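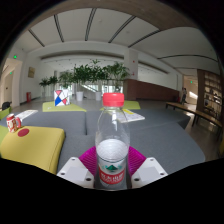 How Does Music Get Inside a Record?

Maybe you have seen a vinyl record at a friend's house, or in a shop. It is flat, round and usually black, and it looks a little like a big plate for cake. There is no battery in it and no screen. But when it turns on a record player, a whole orchestra can come out. How is this possible?

Sound is a shaking

First we must know what sound is. Put your fingers softly on your throat and hum. Do you feel the buzzing? Something in your throat is shaking very fast, and it pushes the air. The air pushes more air, until the shaking arrives in the ear of another person.

A low sound shakes slowly. A high sound shakes quickly. The note A, which many orchestras use for tuning, shakes 440 times in every second. Your eyes cannot follow it, but your ears have no problem with it.

A very long road

Now take a record and hold it under a lamp (only by the edges, please!). You will notice thin lines on it. They look like many circles, one inside the other, but on most records each side has one single line, which goes round and round from the outside to the middle like the shell of a snail. We call this line the groove.

If you could pull the groove straight, it would be hundreds of meters long. On the record I have on my desk, an album of dances by a small band called Honeletti, I tried to work it out with paper and pencil. I got some 343 meters for the first side. My brother says I made a mistake in the multiplication, so you may check this with your own record.

The walls of the groove are not smooth. They have tiny waves and bumps, and these bumps have the same shape as the shaking of the sound. Loud music makes bigger waves. Quiet music makes small ones.

The needle goes for a walk

The record player has an arm, and at the end of the arm there is a needle. The needle sits in the groove. When the record turns, the needle is pushed from side to side and up and down by the waves. It shakes in the same way as the music did.

This shaking is very weak. If you put your ear close to the needle while the speakers are off, you can hear the song as a thin whisper, like from a mosquito who has learned to sing. So the record player changes the shaking into electricity, an amplifier makes it stronger, and the speakers push the air in your room.

Who makes the groove?

In the town of Dremmont there is a small workshop with the name Heditar, where records are made. A machine there cuts the groove into a soft, shiny disc. From this disc they make a metal copy, where the groove stands up like a little mountain chain. It is called a stamper. Then a warm lump of vinyl goes into a press, the stampers squeeze it from both sides, and a record is ready. For the Honeletti album they pressed only 200 copies, each with 11 songs.

Try it: a cup that plays music

You need a sheet of paper, tape, a sewing pin, and an old record that nobody wants to hear again, because the pin will scratch it. Ask an adult to help you.

1. Roll the paper into a cone and tape it.
2. Push the pin through the narrow end, so that the point looks out.
3. Let the adult put the record on the player and start it turning.
4. Hold the cone with two fingers, very lightly, and let the pin rest in the groove.

You will hear music from the paper — not beautiful, but real.

Words to remember

Groove: the long line in a record.
Stamper: the metal form which presses the groove into the vinyl.
Amplifier: a machine that makes a weak signal stronger.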